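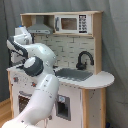

Figure 7.1 A play kitchen with upper shelf, range hood, microwave and sink faucet.

Chapter 7
The Small Kitchen: Play Furniture in the Home Corner

Words to know in this chapter: backsplash, range hood, faucet, side panel, countertop, reach height

In the last chapter we studied tables and chairs for young children. Now we come to a piece of furniture which is more complicated, the play kitchen. It is a toy, but it is also a cabinet, and the person who designs or buys it must think about both. Many students find this difficult at first, so we will go slowly.

A real kitchen is organized by work. Food is washed in one place, prepared in a second place and heated in a third. A good play kitchen keeps this order, although no water runs and nothing becomes hot. In Figure 7.1 the microwave is set into the shelf next to the range hood, and the faucet belongs to the sink side. A child who has watched an adult cook can understand such a plan without help.

7.1 What must look real, and what can be simple

Children do not ask for every detail. In our work with the Tulton day nursery we gave the children two kitchens for one month. The first, the Gandero, had a keypad on the microwave and a faucet with a curved spout. The second, the Kan, had only painted circles and a plain box. The children used both, but the games were different. At the Gandero they pressed buttons, waited, and told each other that the soup was ready. At the Kan they mostly carried things in and out of the box, and on some afternoons it was a garage.

We do not say that one is better. A detail which can be touched invites an action, and a plain surface leaves the choice open. The designer should decide which parts need which treatment. A backsplash, for example, is only looked at, so a printed tile pattern is enough. You can see this solution in the figure, where the white tiles are printed in staggered rows like bricks.

7.2 Height and reach

The countertop is the most important measure. For a mixed group from three to six years we recommend 40 centimeters in this book, and we will use this number in all the exercises. The total height should stay under 100 centimeters, so that an adult can look over the top and a child can still reach the upper shelf. If the top board is higher, the microwave door becomes hard to open for the smallest ones, and they will look for something to stand on.

Measure the children before you choose the furniture. The method was explained in Chapter 2, and the table for your results is on page 203.

7.3 The place in the room

A play kitchen needs something quiet behind it. A wall is usual, but a curtain can also do this work, as the gray one does in Figure 7.1. At the Akholm kindergarten the kitchen stood for a long time with its back to the entrance door, and the game was interrupted every time a parent came in. In October it was moved to the inner corner. The next section describes how the staff planned this change and which mistakes they made with the floor mat.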